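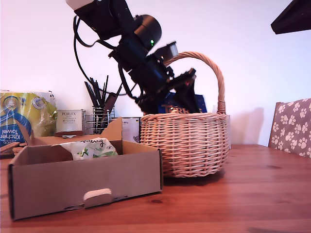
Ornville, 2/21/19

The gift basket as a product of small shops: report on the student project

The topic of our project is the gift basket, which is sold in small food shops of Ornville and the villages near it. We study trade and local economy, and in September our group had to choose one ordinary product and follow it from the maker to the buyer. We have chosen the basket with sweets, as it connects a very old craft with goods from a factory. In the beginning we thought the subject was too small for a whole project. After the first interviews we had the opposite problem and had to leave out many things.

1. The baskets

Most of the baskets in the shops we visited come from Stirkach, a village of 1200 people to the north of the town. Weaving was common there in former times, when every household needed baskets for potatoes, for laundry and for the market. Today a small number of families still do it, mainly in winter. The willow is cut after the leaves fall, sorted by length and kept in a cold shed. Before the work it must lie in water, otherwise it breaks in the bending.

The weavers told us that the bottom is the most difficult part. A beginner makes it flat, and then the basket moves on the table. A good bottom is a little raised in the middle, so the basket stands on its outer ring. The handle is made last. For gift baskets the shops prefer a high handle, because the foil and the ribbon are fixed to it. For the market the same weavers make a lower and thicker one, and they clearly like this kind more. One woman called the gift basket "a basket for one evening."

2. The shops

We worked with two shops. Gallegos is a family grocery near the bus station. Cestel is a bigger store which has its own table for packing. Both buy empty baskets in autumn and fill them by order. In Gallegos the customer goes along the shelves and chooses the sweets, and the seller puts them in the basket at once. In Cestel there are ready sets in different price groups, and it is possible to exchange one or two items.

The order of filling is similar in both places. Paper goes to the bottom, then heavy things such as jars and tea boxes. Chocolate bars are put standing, with the name to the front. Soft bags come at the end, and they are the biggest trouble for the sellers. They slide down, they do not keep their form, and the customer thinks that the basket is half empty. In Cestel they fold the lower part of the bag under and press it between two boxes.

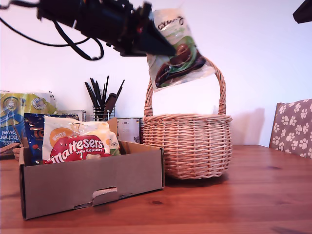 Fig. 2. Resealable snack bag and wicker basket with a high handle.

3. The survey

We prepared a short questionnaire and received 80 completed forms. The questions were about the last gift basket which the person bought or received. It was not a scientific sample, as we asked mostly people at the bus station and parents of our classmates. Younger people are therefore poorly represented.

The question about price gave us less than we hoped. Many persons did not remember the price or did not want to say it. The question about what happened to the basket afterwards was much more useful. People keep in it onions, wool, medicines, letters, toys of the cat. Several persons wrote that they gave the same basket again to somebody else with new contents. The seller in Gallegos confirmed that customers bring their old baskets to be filled, and that she does not take money for the packing in this case.

Very few people knew where their basket was made. Some believed that all baskets in the shops are imported. The Stirkach weavers do not put any label on their work, and the shops do not mention the village either. We asked Cestel why, and the answer was that customers ask only about the sweets.

4. Difficulties

Our plan was to compare the prices of five years. It was not possible, as Gallegos keeps the old bills only in part. We also lost two weeks because the road to Stirkach was closed after snow.

5. What we propose

A small paper label with the name of the village could be tied to the handle. We asked a print shop for an offer on 1000 labels, and the cost for one basket is very low. The weavers agreed to try it. Gallegos will put the labels on the baskets for the spring holidays, and Cestel has not answered us yet.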